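Holiday let changeover and safety check, April
Hendon Cottage, sleeps 2

Smoke alarm, landing: pass. Loud enough to upset the sheep.
Smoke alarm, kitchen: fail. Battery missing, TV remote working beautifully. Replaced.
Carbon monoxide alarm: pass.
Stair rail: wobbles. It wobbled last April too, when it was marked "monitor". I have monitored it. It wobbles.
Hot water at bath tap: 61 degrees. Too hot. Fraser to turn the valve down before the next guests poach themselves.

Linen: white items checked for tears and scorch marks. One pillowcase retired to the duster bag. 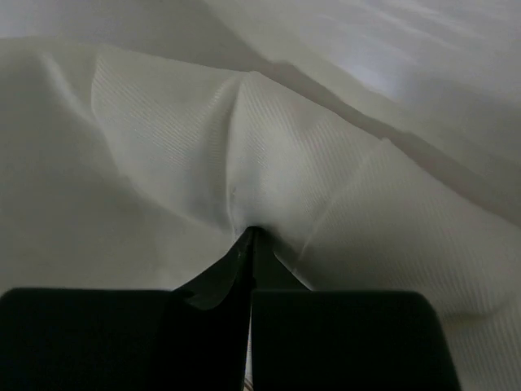
Checked by Ishbel Gillies | Comments: 2

Window catches: pass upstairs. Bathroom catch painted shut, very neatly.
Fire blanket: present, behind the cereal. Move to the hook.
Outside light: 40 watt bulb, lights the bulb and little else. Steps need better.
Extension lead behind sofa: removed. It had another extension lead plugged into it.

Comments
Fraser Semple: Valve done. Rail needs a longer screw.
Ewan Sutherland: Who painted the window?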